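3.2 Storage furniture and the retrieval of household textiles

The interview material from Prurstead and Plevska shows a clear split between open and closed storage. Open storage covers shelves, hooks, rails and chair backs. Closed storage covers drawers, chests and cupboards with doors. Respondents in both towns kept small textiles (cloths, towels, napkins, scarves) mostly in closed storage, but the depth at which an item was kept depended more on how often it was used than on its value. This agrees with Tavares, who found the same ordering in rented apartments and called it the "reach gradient."

We coded 1824 storage events from the household diaries. An event was counted when a respondent wrote down that a textile had been put away, taken out or moved from one place to another. Entries that named an item without naming a place were dropped, as were entries for laundry in transit, leaving 1160 events for analysis. Coding followed the Ghumman scheme with one change: desk drawers were separated from dresser drawers, because respondents spoke of them in different terms. A dresser drawer was nearly always given a category ("the towel drawer"), while a desk drawer was described by its position or by its owner.

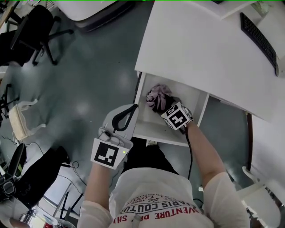 Figure 4. Cloth held inside an open compartment below a desk surface.

Folding was the second factor. Items returned to dresser drawers were reported as folded in most diaries, and respondents who skipped this step tended to mention it as a lapse. No such remark was attached to desk drawers. Several respondents said that a cloth kept in a desk was there to be used at once, for wiping a screen or a pair of glasses, and that folding it would serve no purpose. The Plevska diaries contain a few exceptions, all from households where the desk was shared by two or more adults.

Drawer height had a smaller effect than expected. We had assumed that compartments directly under a work surface would be opened while seated and would therefore hold items of frequent use. The diaries support the second part of this assumption but say little about the first – posture was recorded in only 40 events, too few to compare the two towns. The Dedeo questionnaire, given at the end of the diary period in June, asked about posture directly, but 7 households did not return it.

These results bear on the question of what counts as a stored item. If a textile has a fixed place but no fixed form, as with the desk cloths, it meets the spatial test used in earlier work and fails the test of arrangement. We treat such items as stored in the tables that follow and report them in a separate row.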